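Recording demonstrations in simulation, part 2: collecting the episodes

Load the table world in Loltidex and check that the tray is in place before you start the recorder. Set the control rate to 80 Hz. Open the gripper and bring it down over bare tabletop. 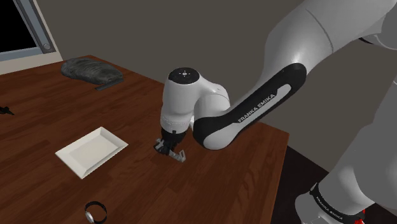

Gripper open, nothing held, tray on the table.
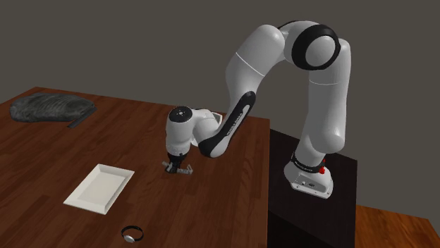 Press R to record, then move the arm with smooth inputs. Stop as soon as the task is done; long idle tails teach the policy to wait. If an episode fails, press X and it is dropped from the index.

Change the random seed every 5 episodes. Our set has 2,148 episodes, of which 956 passed the filter. Do not mix seeds between the training and validation splits.

Export with the Draltent writer and replay one file before uploading. Joint order errors show up in the first second of replay.

Bheki Jacobs, updated 5/29/26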